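Backpack Season at Zirisero: The Gallery

Welcome to the gallery page for our backpack packing drive! If you have come over from the Zirisero newsletter, hello again, and if you are new, pull up a chair. We packed 185 school backpacks for the families around Sondatwood, and I have been itching to get this page up ever since the last zipper closed. December is a funny time to be thinking about pencils, I know, but the new term sneaks up on people and we like the bags to be on their hooks well before it does.

Caroline Were drew up the packing list again, and she made it shorter than last year. I was doubtful. I like a full bag! But she had talked to the teachers, and they said the kids were hauling half of it home untouched, so out went the plastic rulers with the multiplication tables on them (I kept one for myself) and in went better pencils. A good yellow pencil is still one of my favorite things in the world. It sharpens cleanly, it can be chewed, and it never needs charging.

The bags themselves are plain and dark this year. Last year's had a bright print that the little ones adored and the older ones would not be seen with, and we ended up with 28 of them sitting in the closet until spring. Plain fabric suits everybody, it hides the mud, and there is plenty of room for a name tag or a keychain or whatever is hanging off backpacks these days.
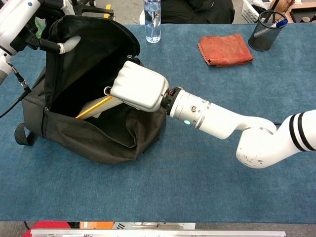
Pencils go in early, before anything soft. Pendo Kioko and I went back and forth on this all through the first evening. Pendo's way is to hold the mouth of the bag wide open and get the small stuff down inside where it belongs, then tuck the cloth things around it. My way was to put the cloth in first and make a sort of nest. We tried both, and Pendo's bags came out flatter and stacked better, so I switched over. I am happy to report that I was wrong and that the stack of finished bags looked wonderful against the back wall.

A word on tabletops, too. We had a whole afternoon last year of chasing pencils across a slick folding table, and I went home with sore knees from crawling after them. Carpet on the table fixes that completely. Things stay where you put them, and the bags don't slide when you tug on a zipper. If you pack anything at home with kids, throw an old rug or a thick towel over the kitchen table first. You'll thank me!

The bags come to us squashed flat in big cartons, 44 to a carton, and they need a bit of love before they will take anything. Caroline gives each one a good shake and pushes a fist into the bottom corners. I run the zipper all the way around twice. We found one zipper that stuck in the whole lot, and a rub with a candle stub set it right.
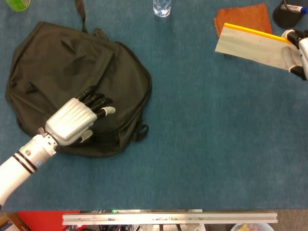 Dark backpack on the blue carpet, with a water bottle and a rust-orange cloth close by.

Water bottles got the most questions at the open evening, so let me answer them all in one go. Yes, every student should have one. No, we don't send them out full! Get one your child can open without help, try it over the sink a few times, and let it travel upright. A leaky bottle will ruin a notebook faster than anything else I know, and I say that as somebody who lost an entire year of geography notes to one.

Cloths were Pendo's idea and I love them. A plain square of fabric is a place mat at lunch, a wipe for a wet bench, a wrap for something breakable on the way home from art class. We cut ours from leftover yardage that a sewing group in Au passed along to us, and the colors were all over the place – mustard, plum, a green I can only call pond. Kids got to swap if they wanted a different one, and the swapping turned into its own little party by the door.

People also ask what becomes of the bags after a year or two. Plenty come back to us! Of the bags we handed out last time, 179 were still in use when Caroline called around in the fall, and the handful that came back needed a strap stitched or a seam closed. We do that at the mending table in the same room, and you are welcome to bring your own worn-out backpack along, whatever shape it is in.

If you would like to help next time, come to the front door at Zirisero any time after four and ask for Caroline. You don't need to be fast or neat. Bring comfortable shoes, and a snack if you get hungry like I do. The Pradovau crowd is planning a packing night of its own using our list, and Caroline will happily send you a copy too if you leave your address at the desk.

More pictures will go up on this page once Pendo has sorted through the rest of them. Thank you to everyone who cut, folded, stitched, carried and made tea!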